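Frequently Asked Questions About the Wasbridge Table Share

Welcome! If you've found your way to this page, you're probably thinking about borrowing a table, lending one, or giving one away, and you'd like to know what you're getting into. These are the questions that come in most often, with answers from whoever happened to be at the desk when we wrote them up. If yours isn't covered, send us a note or call in the morning, and one of us will get back to you.

What is the Table Share?

It's a lending service for big tables. We keep dining tables, work tables, folding tables and a few odd ones, and we lend them to people in Wasbridge and Kalbridge who need one for a while. It began when Ching-wen Lam had fourteen relatives coming for the New Year and a kitchen table that seated four. She borrowed from two neighbors, the neighbors got to talking, and things grew from there. Most of our borrowers are hosting something – a graduation, a memorial lunch, a quilting weekend – but you don't have to tell us what it's for unless you'd like to.

Do I have to live in town?

You need an address in Wasbridge or Kalbridge, or someone with one who will sign for you. We've bent on this for people just past the county line, so please do ask. Where we can't bend is on delivery, which stops at the Osov turnoff. Past that, you're welcome to pick up the table yourself.

How long can I keep a table?

The ordinary loan is ten days. That covers the weekend you need it plus some breathing room on either side, and it lets us plan the van. If you need it longer, call before the ten days are up and we'll nearly always say yes, except in November and December, when everything we own is spoken for and people are waiting.

What does it cost?

Borrowing is free, and it's going to stay that way as long as we can manage it. Delivery is $4 each way inside Wasbridge and a bit more to Kalbridge, depending on the stairs. We ask for a deposit of $90 on the solid wood tables and nothing at all on the folding ones. You get the deposit back when the table comes home, usually the same afternoon. We're happy to take it as a check and simply hand you the same check back.

What sizes do you have?

The long ones run to 100 inches with the leaves in, and those are the ones people ask for by name (they do have names, I'm afraid, and you'll see them on the tags). Then there are mid-sized tables that seat six without anybody's elbows suffering, and small square ones that are handy for cards or for the children. Please measure your doorway before you book. Please also measure the turn at the top of your stairs, if you have one! Behrouz Bahrami drives our van and has carried the same oak table up and back down the same staircase on Adeleke Street, twice, for two different families who had each measured only the door.

How should I look after the finish?

This is the question we could talk about all day. Light wood shows water rings, dark wood shows dust, and all of it shows the hot casserole dish. Use a cloth or placemats, put a trivet under anything from the oven, and wipe spills when you see them. Plain water on a soft rag, wrung out well, then a dry rag after it. That's all we use ourselves for everyday cleaning.

Please don't use spray polish. I know it smells nice and I know your mother used it (mine did too), but the silicone in some of them works its way into the wood, and then when Nelu Preda goes to refinish the top a few years later the new coat pulls up into little craters like orange skin. He's very patient about it, but it costs him a whole extra day of cleaning and sealing.

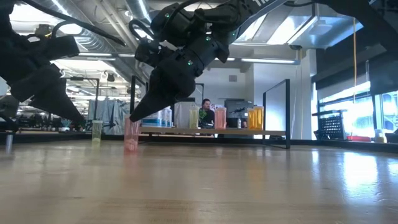

A glossy top is also less tough than it looks. The shine comes from the topcoat, and a topcoat scratches. Lift things, don't slide them, and put felt under anything with a rough base. Pottery is the worst offender by a long way. If you're doing a craft project, ask for one of the work tables, which have had a hard life already and won't mind a bit more.

I left a ring. What do I do?

First, don't panic, and second, don't reach for the mayonnaise. A white ring is moisture caught in the finish and very often fades by itself over a day or two. If it's still there when the table is due back, tell us when you drop it off and leave it alone. A black ring has gone down into the wood, and that one needs Nelu. We've never kept a deposit over a ring, white or black. We have kept one over a table that came back painted.

Can I refinish a table I own with your help?

Yes, and we'd love it if you did! The refinishing evenings start at 6:30, and you can bring a tabletop or a small table that fits through an ordinary door. You'll need old clothes and a dust mask. We have sandpaper from 80 grit on up, scrapers, and enough rags for everyone. Take the legs off first if you can, and put the screws in a jar with your name on it.

Sanding goes with the grain, always, and takes longer than you'd think. Most people sand too little with the coarse paper and then spend an hour with the fine paper wondering why the old scratches are still there. When the top feels even, crouch down and look across it toward a window. Light coming in low will show you every dip and swirl that you'd miss standing over it, and it's much nicer to find them before the varnish goes on.

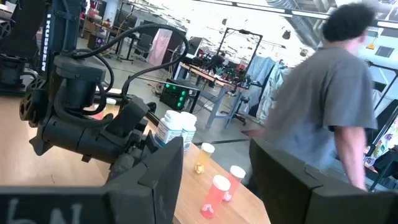
Light wood tabletop with the grippers nearby.

Do you take donated tables?

We do, with a few limits. Solid wood and good veneer are both welcome, and so are folding tables with working latches. We can't take glass tops, anything with live woodworm, or anything heavier than two people can carry safely. Loose joints are fine. Send a photo and the rough size to Ikechukwu Olatunji, who looks after donations, and he'll tell you yes or no within a few days. January is a busy month for this, so expect a slower answer then.

What about chairs?

Oh, chairs. We get asked every week. We don't lend them, much as we'd like to, since they take up an awful lot of room and come back in the wrong numbers. The church hall in Kalbridge rents stacking chairs very reasonably, and if you call them early they'll sometimes let our van pick up both.

How do I book?

Call the desk between 9 and noon, or fill out the paper form by the door. Damilola Briggs keeps the calendar and likes two weeks' notice for the long tables, though she has pulled off same-day miracles before. Have your measurements ready, and let her know if there's a dog who objects to vans.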